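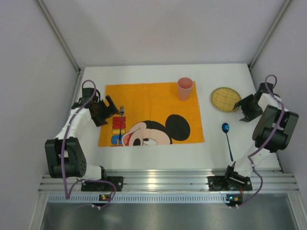

Kids' placemats: wipe-clean or fabric?

Forum > Home & Table > Everyday Tableware

plumtart87
OK placemat people, I need you! My two are four and six and we are down to our last decent mats. I've always bought wipe-clean, but my sister swears by quilted cotton and says I'll never go back. What do you all use for everyday meals?

gravyboat_gal
Fabric, fabric, fabric! I have a stack from Wallin that has been through the wash every week since my oldest was in a booster seat, and they only get softer. They soak up a spill before it reaches the floor (milk especially), and they roll up small for trips to Grandma's.

dinerbooth
Have to disagree with gravyboat. Soaking up the milk is exactly my problem, now I have a milk mat! Wipe-clean all the way. One swipe with a dishcloth and we're done. Go for a cartoon one, too. My daughter sets her own place every night so she can get the character facing her the right way up, and I love it.

Skaritz_fan
Seconding cartoon mats. Bright orange or red hides spaghetti sauce like a dream. The pale Gurell ones I bought in November looked tired by New Year's.

gravyboat_gal
@dinerbooth but the creases! Every wipe-clean mat I've owned got folded in a drawer once and never lay flat again.

dinerbooth
Store them flat on top of the fridge. Or lay a warm towel over the mat for a few minutes and then put cookbooks on it. Works great on mine.

teaspoon910
We do both. Wipe-clean for breakfast and crafts, fabric for dinner. Sernico has a reversible one that I adore, plain on one side and farm animals on the other. Mine is going on three years and the cows still look cheerful.

plumtart87
Ooh, reversible! Does the back get scratched up when it's face down?

teaspoon910
A little, on the pig. The kids don't care.

Skaritz_fan
Measure your table first! I got the big size and ours overlapped in the middle, so every cup ended up on a bump. Sent two back.

plumtart87
Measuring tonight. I'm leaning toward cartoons for breakfast and letting my sister make us a quilted set for dinner. She already has fabric picked out, of course.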